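Foltora towel folder jams on second fold

ngau_f – 11/28/20
Our Foltora stops on fold two with bath towels. Hand towels run fine. Counter was at 2469 this morning. Any ideas?

bolteanu
Check the belt tension first. Ours did that last November.
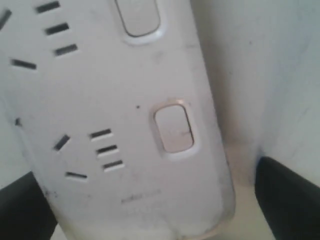 White power strip, two of the outlets

indrek_u
I disagree – a slack belt would jam hand towels too. Clean the photo eye.

ngau_f
Wiped the eye. 83 towels, 7 jams. Better, but still not right.

bolteanu
Then try the belt.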